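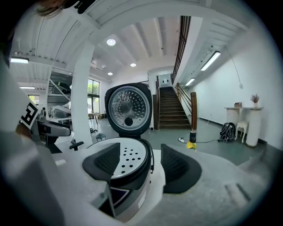
Notebook, Telby bench, February. Entry by A. Brunet, 14:10.

Handling practice for open-lid appliances, draft 3, reviewed with R. Perrin.

1. The rice cooker is to be unplugged and at room temperature before the gripper is brought near the lid or the steam tray.

2. Finger pads are to be inspected at the start of each session and wiped every 10 grasps. Pads are replaced at 1,000 grasps, whatever their apparent condition.

3. Hands remain behind the finger mounts while the jaws are closing. Long hair is to be tied back.

4. The tray is gripped at the rim only. The perforated area is not a grasp surface.

5. Cables on the floor are to be coiled and moved clear of the operator's path.

Perrin asks that rule 4 also cover the inner lid plate. Agreed; wording to follow. Grasp log stands at 260. A. Appiah to check the colour coding on the log sheets against the Orkmont version before sign-off.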